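2022-10-06 – notes from the Hovelico open day, typed up fast before I lose the scrap of paper

Went to the Hovelico open day at Flitham. Went for the robots, came home with a page of tips about small parts boxes. Putting them up here with the rest of the workshop tips. Sorry for the order, it's the order I wrote them down in.

Background, quick. Hovelico do automation for little jobs – sorting, packing, putting bits in boxes. The demo was people working with a gripper in each hand, doing everyday stuff, so the robots get something to learn from. Zanele Khumalo ran the session and answered questions for ages. She's looked at 1296 runs of box jobs since August, open, put in, take out, close. So she has opinions on boxes!

**Opening a lid without throwing screws everywhere**

- Box flat on the table. Not on your knee, not on top of another box.
- One hand holds the base, the other does the lid. Sounds obvious. I have been doing it one handed for years and I have a carpet full of panel pins.
- Hold the base low, near the corner. Hold it high and the whole thing tips when the catch lets go.
- Stiff catch – push from the corner of the lid, don't pull at the middle. Middle just bends.
- Take the lid all the way over till it lies down, if the hinge lets you. A lid standing half up gets knocked by your sleeve.
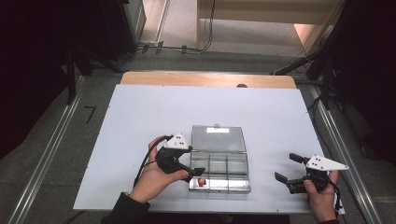

Zanele's rule is the lid goes away from you, always. Hinge at the back, compartments at the front, then your hands never cross over the lid. I'd been turning mine sideways to save bench space. Turned them all round when I got home and its better. Annoyingly.

**Work on a board**

Loose board on top of the table. Cheap tip, best one of the day. A pale one, small dark stuff shows up on it straight away. When you're done pick up the whole board and tip the strays back in a tray. I cut mine from an old closet shelf, 35 inches long, and screwed a strip along the back edge so nothing rolls off behind. Sink the screws or they'll catch your cuffs.

**What goes where**

- Things you use most, front row. Left if you're right handed, so the right hand isn't in the way of what you're looking at. Swap if you're a lefty.
- One kind of thing per compartment. "Misc" compartment is allowed, one per box, that's it
- Don't fill to the top. Two thirds. Over that and things ride up over the dividers when you shut the lid and then you've got mixed washers for life.
- Label on the lid AND on the front. Lid label is no use once the lid's over.
- Curved dividers are easier to get bits out of than square ones, you can slide a thing up the curve with one finger. Square corners – use the eraser end of a pencil.

**Clear boxes and glare**

Somebody asked why the clear plastic gives so much trouble. Shine, mostly. Edges vanish, you reach for the wall and it's not where you thought. Same at home under a bench lamp. Move the lamp to the side, not overhead. Or buy the tinted kind. Nishad sell them, I got a pack of 17 small ones, the hinges are a bit tight new but a few days of opening and shutting sorts that out.

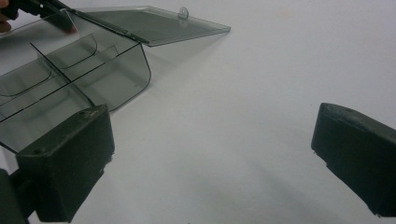
*Lid open, one hand keeping hold at the corner.*

**Grip**

Got to have a go myself. Harder than it looks, you lose all the feel and have to watch the tips the whole time. Tips I took from that:

- Close slow on thin plastic. Squeeze a side wall and the divider pops out of its slot.
- Go for edges and corners, flat faces slip.
- If you can't get a pinch on something, slide it against a wall first and then pick it up.
- Slippy tweezers – a bit of heat shrink on each tip. Rubber bands work for a week, then go sticky.

**Cables**

Clip them down. Floor ones especialy. At home I've got the glue gun lead and the lamp lead both clipped along the back leg of the bench now, took five minutes.

**Cleaning the boxes**

Warm water, drop of dish soap, soft cloth. No paper towels on clear plastic, it scratches. No solvent at all, it goes cloudy (ask me how I know). Let them air dry with the lid open, upside down. For label goo I use Cukari hand cleaner, small dab, leave it, wipe.

**Still to do**

- I have 226 little drawers of mixed stuff from my uncle. Doing one a night. Don't write in telling me to dump the lot, I've had that advice.
- Try foam in the bottom of the drill bit box
- Ask Zanele where the demo boards came from, forgot

Next open day is in the spring I think, will put the date up when I have it. Park round the back, the front lot is tiny.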